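Getting Cell 2 Ready Again: My Semester Project Report
Stella Barasa, Automation Lab

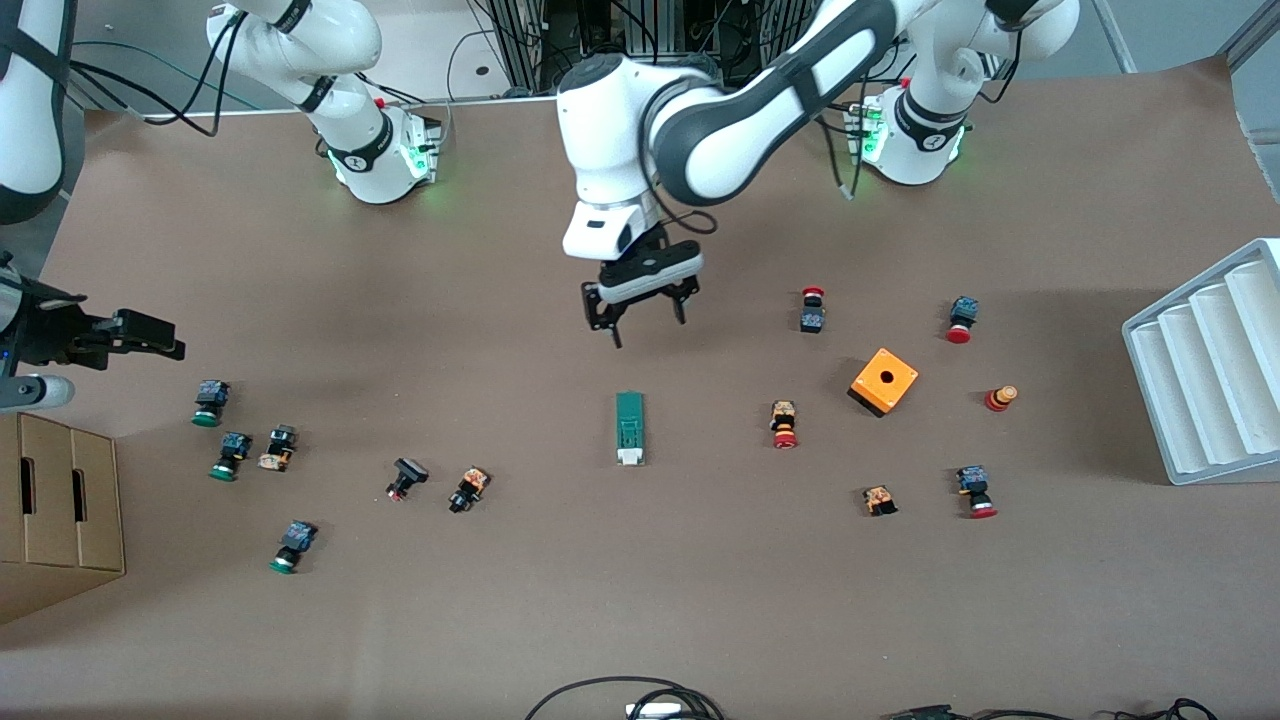 Figure 1. Cell 2 with both arms over the brown mat, green rings lit, and the switch parts laid out.

So my project was the two-arm sorting cell, the one everybody calls the Kummont bench after the old sign on the door. I didn't build it. What I did was learn how to get it set up in the morning, keep it in decent shape, and fix it when it started missing parts (it did, a lot, right at the start of November!).

The job sounds easy. The arms pick up pushbuttons, contact blocks and e-stop buttons from the mat and sort them. But the parts are all different shapes. A mushroom-head button wants to be grabbed by the block underneath, and the little cylindrical ones love to roll. The orange control box with the hole in the top is my least favorite, especially when it's sitting at an angle.

Setup first. I power up the bases one at a time and wait for the green ring on each before I touch anything else. Then I open and close both grippers with nothing in them and watch the fingers. If one finger lags, I stop there and clean the slides. After that I smooth the mat down, check that the stepped rack is square to its marks, and spread the parts out. Digby Paewai, my lab partner, liked to line them up in rows. I made him stop, because the cell has to cope with a mess.

Now the repair. The left-hand gripper kept closing a little short of where it should, and for a week I blamed the software. I rewrote the pick routine twice — no change at all. On a Saturday I finally jogged the arm slowly by hand and felt the finger mount shift. Two of its screws had backed out. I took the fingers off, cleaned the threads, put in fresh screws with thread locker and redid the gripper zero. The whole thing took 18 minutes, which was a bit painful after all that coding.

I ran 1,784 picks after the fix and logged 12 misses. Most of those were the small round buttons rolling away as the fingers closed. I'd like to try softer finger pads on them, and Digby wants to test a different grip angle first. We still disagree about it.

For upkeep I wrote a one-page sheet that now lives in the Neller binder. Wipe the fingers every day, check the finger screws once a week, and do a full gripper zero every 3,000 picks. Look over the cables running along the arms too, and keep the loose ones at the front of the mat out of reach of the grippers — I snagged one in my second week and had to restart the whole session.

Next semester I want to add a screw check to the startup program, so it asks you before it'll run. Digby has the draft.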